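Skerlow Open Mic Sound Archive

Hi, and thanks for stopping by! I started this archive because our campus open mic night kept getting recorded on whatever was handy, and the files ended up on old laptops in three different departments. I've pulled them together, cleaned up the names, and put the lot in one folder so anyone who played (or just came for the cake) can find their set again.

What's in it

There are 407 clips, mostly songs, plus poetry, a bit of stand-up and one very long cello improvisation that I refused to trim. Most run for some 5 minutes. Staff, students and faculty are all mixed in together, which was always the fun of the night.

How it's laid out

clips/ has the audio, in FLAC
notes/ has the set lists, typed up from the paper ones
index.csv ties the two together

The act column is whatever the performers wrote on the sign-up sheet, so Bokari and Bokari Trio are separate entries even though I'm fairly sure it's the same crowd. Please keep the accent in Sýkora if you re-save the index. Excel mangled it twice on me and I was not a happy camper.

Permissions

Everyone in the archive signed the form. If you've changed your mind, open an issue with the clip number and I'll take it down, no questions asked. You're welcome to use the clips for teaching or your own listening, but please ask before you put one in a podcast or sell anything.

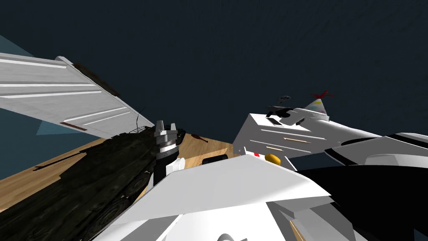 Known problems

- The December clips have a hum in the left channel. I tried the Zuven filter on them and it took half the vocals with it, so I've left them alone.
- Clip 300 is in the index twice.
- A few set lists are in pencil and I've guessed at the titles. Guesses have a question mark after them.

Last updated October 4, 2022. Corrections are very welcome, especially song titles!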